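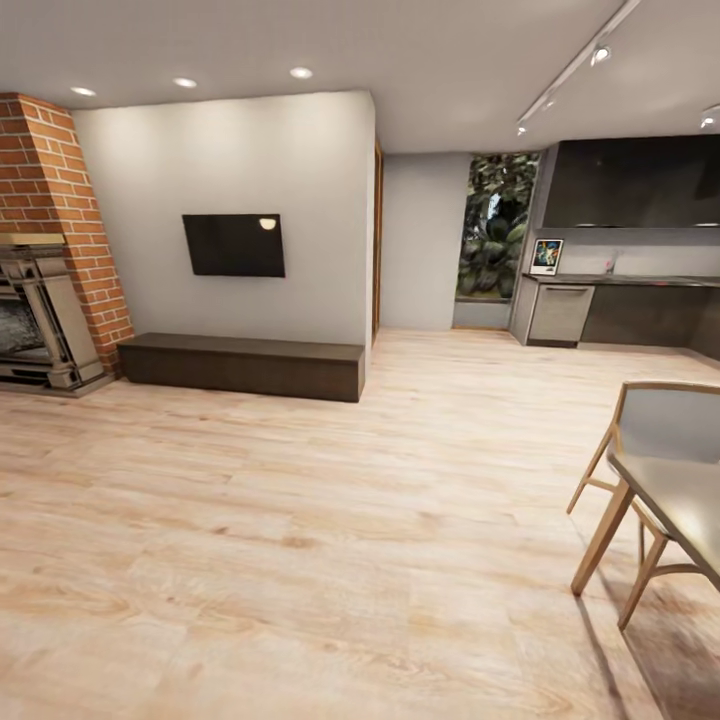
The Pradus Case Binder, for anyone keeping their own court papers

I put this binder together after I spent most of a year walking in and out of the Gunden courthouse with a grocery bag full of paper. I'm not a lawyer and I don't play one on this page! I had a small claims case and then a guardianship matter right behind it, and both times I was the person at the table flipping through a stack while everybody waited. So I started making my own folders, then I made them for a neighbor, and now here we are with a shop.

What you get is one letter-size binder with a 2 inch spine, 20 tabbed dividers, a pad of hearing sheets and a zip pouch for the odd-sized stuff (receipts, certified mail slips, the little green cards that come back from the post office). The tabs are blank. I used to print them, but a protective order file and a landlord case don't want the same labels, and people kept covering mine with tape.
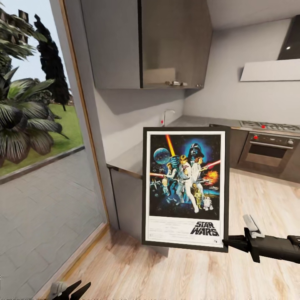
The hearing sheets are the part I fuss over. One sheet per court date, with lines for the room, the time, who showed up, what the judge ordered and when the next thing is due. There's a big box at the bottom for questions you want to ask the clerk. Fill it in on the bench in the hallway before you drive home, trust me on this one. By Friday you won't remember if the deadline was for filing or for serving.

A few folks have asked about exhibits. The dividers are wide enough to stick out past a page protector, so yes, you can sleeve your exhibits and still find them. Page protectors aren't included. I like the heavier ones, but any letter-size sleeve fits.

Binder colors: navy, gray or dark green. I had red for a while and it scuffed badly, so it's gone for good.

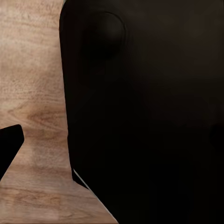 Sizes. The Pradus comes in the regular version described above and a slim one I call the Phillips, after the street I lived on when I sewed the first pouch. The Phillips has a 1 inch spine and half the tabs, and it's plenty for traffic court or a name change. If you're in the middle of a custody case or anything with discovery, get the big one. You can move the tabs and sheets from one to the other later, the rings line up.

The cover has a pocket inside the front and another inside the back. Both hold a legal pad if you don't mind it poking out the top. No outside window, on purpose. I don't want my case name facing the whole waiting room, and I figure you don't either.

As of this October I've shipped 2,469 of these, nearly all of them packed on my own kitchen counter, so please be patient around the holidays. Orders go out in 2 business days most of the year. 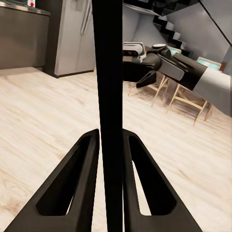 Refills for the hearing sheets are sold by the pad. The Cladivura pads from the old shop still fit (same hole spacing), they just have the narrower margin.

Returns: send it back unused within a month and I'll refund the binder. If a ring is bent or a tab tears out, email me a picture and I'll mail a new one, you don't need to send the old one back.

One more thing, I can't tell you what to file or look over your papers. I get that question a lot and I wish I could help! Your courthouse may have a self-help desk, so call the clerk and ask what hours it's open.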